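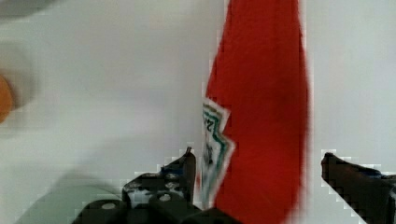 Shoppers in Domau will start seeing a new claim on store shelves in May. Zuston, the grocery chain with the most stores in the valley, says it has cut the amount of packaging in its own-brand range by 41 percent, and it plans to print that number on shelf tags, receipts and the side of its delivery trucks.

It is a big number. What it measures is harder to say.

The company's two-page announcement says the cut was made "across selected lines" and compares it with "a previous baseline." It does not name the lines. It does not give the year of the baseline, or say whether the 41 percent refers to weight, volume or the count of separate pieces of packaging. Those are different things. A cereal sold in a bag with no box uses less material by weight. A sauce moved from a glass jar to a plastic pouch also uses less by weight, a lot less, but the jar could go in the town's recycling bin and the pouch can't.

Asked which measure it used, Zuston sent a statement saying the figure "reflects a range of improvements our customers care about." A second request, for a list of the products involved, got the same statement with a different greeting.

The chain sells more than 200 items under its own name. A check of the Domau store on Grustodau Road one morning turned up 56 with the new "Less Wrap" wording on the front. Some of the changes were easy to see. Dried beans that used to come in a bag inside a carton now come in the bag. Others were harder to credit. The frozen peas carried the wording and looked the same as the bag bought there last winter, down to the zip strip, though the new one holds a little less.

Smaller bags raise a question of their own. If a pack shrinks and the film around it shrinks too, the packaging has been cut, on paper. A household that eats the same amount of peas as before will just buy more bags. The announcement says nothing about pack sizes, and the shelf price of the peas has not moved.

Zuston is not working alone on this. The "Less Wrap" mark is issued by Bonsu, a labeling firm that charges stores a fee to use it. Bonsu's website says each product is "reviewed against our standard." The standard can be read only by paying members. A spokesperson for the firm said it was kept private to protect the work that went into it, and would not say whether any product put forward by Zuston had been turned down.

There may be real savings in all this. Lighter loads mean fewer truck trips, and the town could use fewer of those on the hill road. The switch to paper sleeves on the bakery rolls seems like a plain improvement, if the sleeves turn out to be the kind the sorting plant accepts. The plant says it has not been sent a sample.

The town would also like to know. Domau pays for its trash to be hauled away by the ton, and it has been asking stores for packaging figures as part of a wider look at those costs. Zuston has so far given the town the same announcement it gave everyone else. A town spokesperson called it "a start" and said staff had written back asking for weights, sorted by material.

Other chains have made promises like this before. Two years ago, a drive to cut plastic in the produce aisle came with posters and a display by the front door. The loose apples lasted until fall, when the trays came back – and the posters stayed up a good while longer.

Zuston says a fuller report will follow, but has not given a date. The shelf tags are already printed.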